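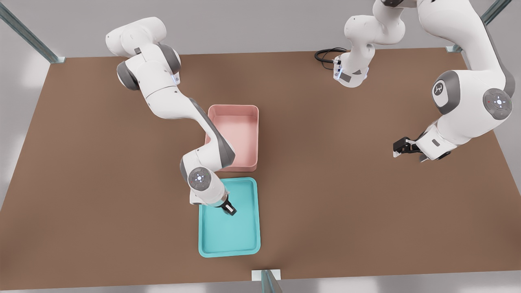
Work and Organisation: Automation in the Packing Room
Handout for Unit 4, to be read before the seminar

1. Purpose of this handout

This unit considers what happens to a job when part of it is passed to a machine. The case used throughout is the returns and repacking room of Brosero, a distributor of small household goods based in Eledmont. Students are expected to know the outline of the case before the seminar and to have prepared the tasks in section 6.

The handout covers the division of work, the change in skills, the question of pace, and the duties of the employer. Questions of cost are dealt with in Unit 5.

2. The work before and after

Before the change, a repacker at Brosero took mixed goods from a bin, checked each one by eye, and placed it in a tray. The same person labelled the tray and carried it to the dispatch bench. In the company's records a full shift for one worker came to nearly 400 items. The work was steady and required little training, but it was done standing, and complaints of sore wrists and shoulders were common.

Under the new arrangement, the transfer of goods is given to a two-armed workcell supplied by Ostix. The cell was first laid out in simulation, and workers were invited to comment on the layout before any equipment was ordered. Checking, labelling and the handling of damaged goods remain with staff. The job title has been changed from "repacker" to "cell attendant".

Students should note which parts of the old job were kept and which were removed. The removed part was the most repetitive, but it was also the part during which workers talked to one another and noticed faults in the goods. Several attendants reported that they now find faults later, at the labelling stage.
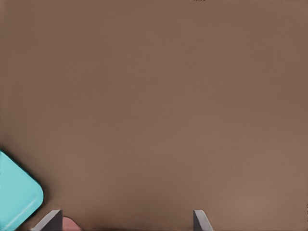 3. Skills and training

A cell attendant must be able to:

start and stop the cell safely;
recognise when an item has been gripped badly or missed;
clear the table before work resumes;
record each stoppage in the shift log;
decide when to call the maintenance team.

Training lasts 2 weeks. The first is spent with the simulated cell, where mistakes carry no risk to people or goods. The second is spent beside an experienced attendant. The course was prepared by Tse, an outside training provider, and staff over the whole site may apply for it.

The employer described the new role as more skilled. Staff representatives accepted this but asked why the grade, and therefore the pay, had not changed. The matter was settled in February by a small allowance for attendants who complete both weeks. Whether an allowance is an adequate reply to a change in skill is a question for discussion.

4. Pace and control

In manual work the worker sets the pace within limits. In a workcell the pace is set in the software, and the person responds to it. Brosero's shift logs show 793 stoppages in the first quarter of use and 424 in the second. Management read the fall as a sign that the system had settled down. Attendants gave a second explanation: they had learned to arrange the goods in the bin so that each could be gripped more easily.

Work of this kind is seldom written into a job description. It takes time and judgement, and the output of the cell depends on it. The cell picks up a single item, moves it and returns for the next.
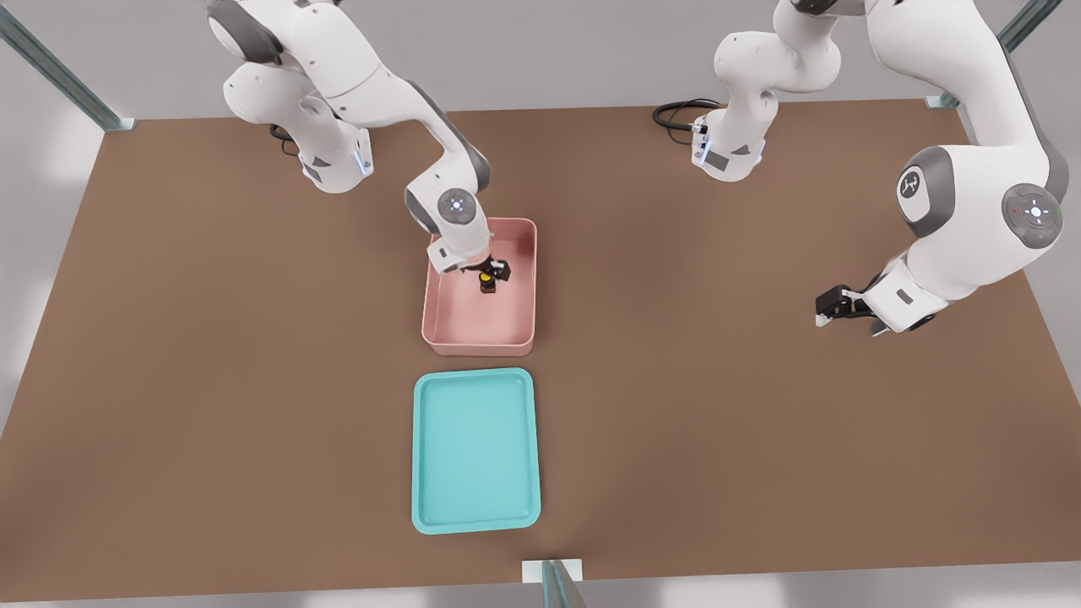

Where such work is not recorded, it is likely to be left out when staffing levels are next reviewed. Students should consider how an employer might record it without adding to the burden of the shift log.

5. Duties of the employer

Staff should be consulted before the layout is fixed. Risk assessments must be repeated whenever the task or the speed of the cell is altered. Workers who do not wish to become attendants should be offered other suitable work, with a reasonable period in which to decide. Data gathered by the cell should not be used to judge individual performance unless this has been agreed beforehand.

6. Preparation for the seminar

a) List the tasks in a job you have held or observed. Mark those that could be passed to a machine and those that could not, and give your grounds.

b) Write one page on the two explanations for the fall in stoppages. State what further evidence you would ask Brosero to provide.

c) Draft a short notice to staff announcing a change of the kind described in section 2. Bring two printed copies.

Written work will be collected at the end of the seminar.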